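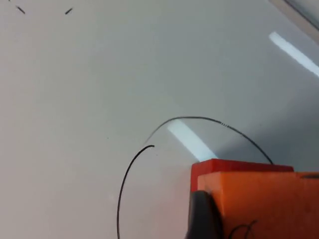 Equipment Plan and Budget, Cable Handling Arm
Ollbridge lab section, final report
December 12, 2020

What we had to do

Plan the equipment for a small arm that picks up thin cable off a flat table and feeds it into a clip. We got 600 dollars. The arm itself is already in the lab so that cost is zero, everything else comes out of our money.

What we need to buy

Finger pads, spare set. Rubber. The cable is thin and the pads have to close all the way or it just slips through.
Wrist camera. Has to focus close.
Table covering, matte. The glossy top throws back the ceiling lights as long white bars and black cable crosses right over one. Bad for finding edges. Cheapest fix on the list and we almost forgot it.
Lamp with a diffuser, maybe. See below.
Test cable, black, thin. One roll.

Quotes

Asked 4 suppliers, 3 wrote back. Kamidholm was the only one with pads and camera together, 269 dollars for the bundle, shipping included. Bailly had a nicer camera but wanted us to buy their mount too and that ate most of the budget by itself. Furnov was cheap on pads, no camera, and delivery was after the end of term so we droped them.

We are going with Kamidholm. That leaves 331 for the covering, the cable, and spares.

Lamp or no lamp

Split on this. The gripper throws its own soft shadow on the table when it comes in low, and a side lamp might help. Or it makes a second shadow. We decided to get the matte covering first, test, then spend on a lamp if the camera still loses the cable. Money for it is held back, not spent.

Risks

Loose loops. A cable lying in a big open arc is harder to plan a grasp on than a straight one, and the software may need more time then we gave it. No purchase fixes that.
Pads wear out. Don't know how fast yet.
The thin wire at the gripper could snag on something. Ties are cheap, add to order.

Still to do

Get the order form signed. Measure the table again before buying the covering, our two numbers don't match. Ask if leftover money carries over to next term.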